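Zahnputzglas auf dem Waschtisch - wo hinstellen, und wie gegen den weißen Rand?

Chandrasekhar Nadar
23.08.2026
Guten Tag zusammen, wir haben seit kurzem einen Waschtisch mit glänzend weißer Platte, Modell Werard. Das Becken ist sehr flach und hat wenig Rand. Mein Zahnputzglas steht immer hinten in der Ecke und macht dort einen Ring aus Kalk. Mit dem Schwamm geht er nicht ganz weg. Soll ich das Glas an einen anderen Ort stellen, oder gibt es ein Mittel, das die Oberfläche nicht matt macht? Scheuermilch habe ich noch nicht probiert, ich habe Angst vor Kratzern.

Skye Lennox
Nimm auf keinen Fall Scheuermilch! Bei mir war danach eine matte Stelle, und die sieht man bis heute. Ich stelle das Glas jetzt in den Schrank.

Beat Schnyder
Ich habe auch so eine weiße Platte und mache es seit Jahren gleich. Zuerst muss man wissen, aus welchem Material sie ist. Bei Keramik kann man Zitronensäure nehmen, 3 Teelöffel auf einen halben Liter kaltes Wasser. Bei Mineralguss bin ich vorsichtiger und lasse es nur ganz kurz drauf - bitte zuerst in der Anleitung nachschauen, ob Säure erlaubt ist. Ein Tuch damit nass machen, auf den Ring legen, bis zu 8 Minuten warten und dann mit viel Wasser nachspülen. Den Hahn nicht mit einwickeln, besonders wenn er schwarz ist, die Farbe verträgt das oft schlecht.

Das Glas selbst lasse ich hinten links in der Ecke. Dort ist es nicht im Weg beim Händewaschen, und es fällt weniger leicht um, wenn etwas Langes darin steht. 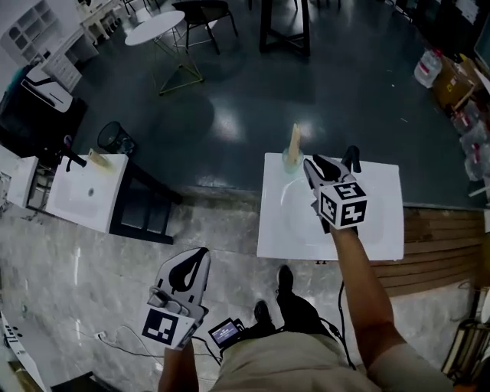
Wichtig ist mehr, dass der Boden vom Glas trocken ist. Ich leere es am Abend aus und wische einmal mit dem Handtuch darunter. Ein kleiner Untersetzer aus Kork geht auch, aber den muss man manchmal zum Trocknen aufstellen, sonst wird er dunkel. Wenn der Ring schon alt ist, braucht es vielleicht zwei oder drei Mal mit dem Tuch. Schreib doch noch, was in der Anleitung zum Material steht.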